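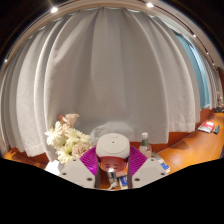
Hemming pleated curtains over a desk with a raised back

plateck_9
Track is ceiling mounted, desk stands against the curtain. I want the hem to clear the desktop without showing too much of the wood back panel. The quote from Zarnell for shortening both panels is 457, lining not included. Is there a standard clearance?

hemline53
No standard that I know of. I use half an inch over a fixed surface. Measure at every second pleat — ceilings are rarely level, and the error shows against a straight desk edge.

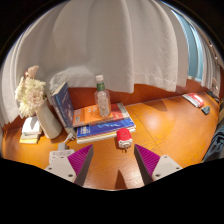 nartey_k
Disagree on half an inch. Woven fabric drops after hanging. Leave it pinned for a month, then cut. Also move the vase and the books forward a hand's width, or the folds will catch on them every time the curtain is drawn.

hemline53
A month is excessive for polyester. Linen, yes.

plateck_9
Label says Werano, polyester blend. The flowers are staying on the desk. Pollen on white fabric was my other question.

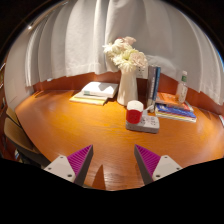

nartey_k
Tape, dabbed, never water. Chrysanthemums shed less than lilies, so a vase at the back is a small risk. Glare off the varnish would bother me more; a desk pad fixes it.

hemline53
Pad is a matter of taste. On the hem: baste it, hang it overnight, check in the morning, then stitch. And 457 is high for two straight hems.

plateck_9
Will baste it myself this weekend and leave the stitching to a local shop. Going with one inch.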